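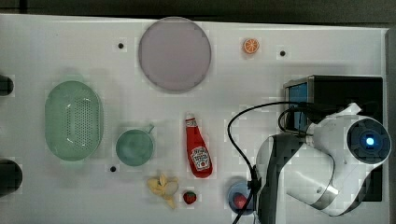
Plate and toy orange slice on the white table

Ledine Household Help > Kitchen > Cleaning plastic

Plastic play kitchen things have gone tacky in the loft, can they be saved?

Yi-an Jang
Hello all, first time posting though I've been reading for ages. We've just got the children's play kitchen down from the loft for my niece, who is coming to stay in December, and quite a lot of it has gone unpleasantly tacky. It isn't dirty as such (I packed it away clean, I'm sure I did) but when you pick up a bowl it sort of clings to your fingers, and there's a fine fluff stuck to it as well. It was up there for 13 months in a lidded box, through a very hot summer. I've tried a squirt of washing-up liquid and warm water and it felt better for an evening, then went straight back to how it was. My mum says to bin the lot, but some of it was mine when I was little and I'd be sad to see it go. Is there something gentle that works? I don't want to use anything strong on toys that end up in mouths, and they always do end up in mouths.

2 people found this useful to ask

Indstead
Oh, please don't bin them yet! I had exactly this with a picnic set and very nearly threw it out, and I'm still using it now. There are two different sorts of stickiness and it helps to know which you've got. One is old grease and dust, which settles on everything in a kitchen and goes gummy in the warm. That comes off. The other is the plastic itself beginning to break down, more often in soft, bendy things than hard ones, and I'm afraid that keeps coming back whatever you do.

Mix bicarbonate of soda with a little water until it's like thin custard, rub it on with a soft cloth, leave it while you have a cup of tea, then rinse it really well. Go round the handles and under any rim with an old toothbrush.

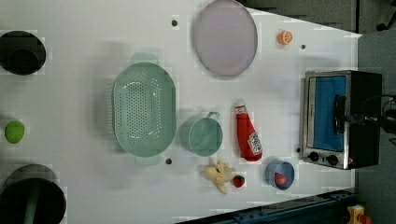 Rinsing is where most people go wrong, me included for years. Bicarb dries to a white bloom, and then you think you've made matters worse when all it needs is more water. Flat things are easy enough, but for anything like that green colander you want to hold it under a running tap and turn it over a few times, as the paste sits in those rows of little holes and you only find it later on your sleeve. Then leave everything on a towel overnight. I don't stack mine until the next day.

If it's still tacky after two goes, it's probably the second kind, and I would let that particular piece retire. Hard plastic nearly always comes round. Do let us know how you get on, and I hope your niece has a lovely time. 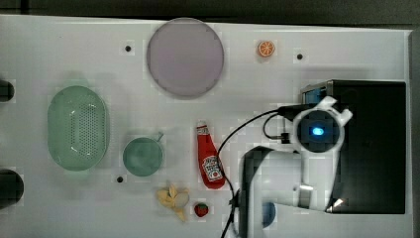 Toy dishes and an orange slice, with the big plate near the top

Yi-an Jang
Thank you so much, this is ever so kind. I did a first batch last night while the radio was on and most of it feels completely different this morning. One soft squeezy thing is as bad as ever, so I suppose that's your second kind. Would the dishwasher be all right for the rest? There is rather a lot left in the box.

Indstead
I'd do it by hand if you can bear it, my love. Some play plastic is thin and goes a funny shape in the heat. If there's a mark on the bottom saying it's dishwasher safe then top rack, coolest wash, and take them out before the drying part.
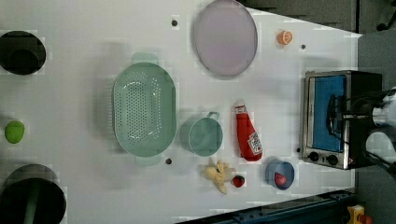 Newer replies

Poirier
vinegar. works every time

Drirness
I ran a toddler group for 17 years, so I've washed my share of plastic fruit! I agree with everything about the bicarb. I'd only add two things. Check anything hollow for water inside after washing, because it can go mouldy in there where you can't see it, and give it a good squeeze over the sink if it has a hole. And when you put it all away again, a cotton bag in the bottom of a wardrobe is much kinder than a loft. We kept ours in old pillowcases, tied at the top with wool, and never had any trouble with stickiness, though we did lose a great many teaspoons.

Vinegar is fine for limescale by the way, Poirier, but I never found it did much for grease.

This page has been viewed 259 times. Sign in to add a reply.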